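Why do grapes grow in bunches?

I love grapes, and I always wondered why they come in a big bunch when an apple hangs on its own stalk. So I looked it up!

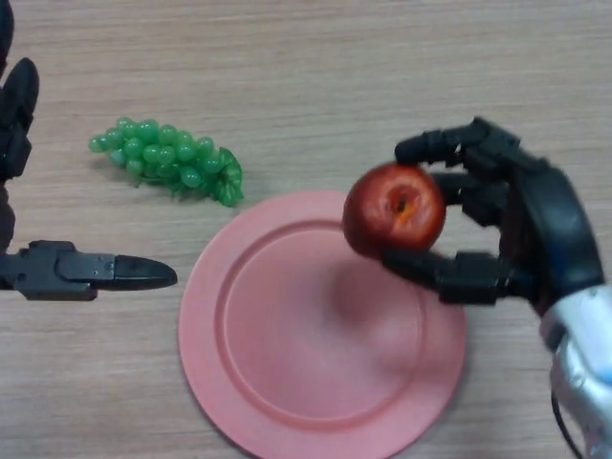 A grapevine makes lots of tiny flowers on one branching stem. Each flower can turn into one grape, so they all end up squashed together – a bit like you and your friends on the back seat of a bus. Apple blossom comes in little clusters too, but growers often pick off the extra baby apples so the others have room to get big.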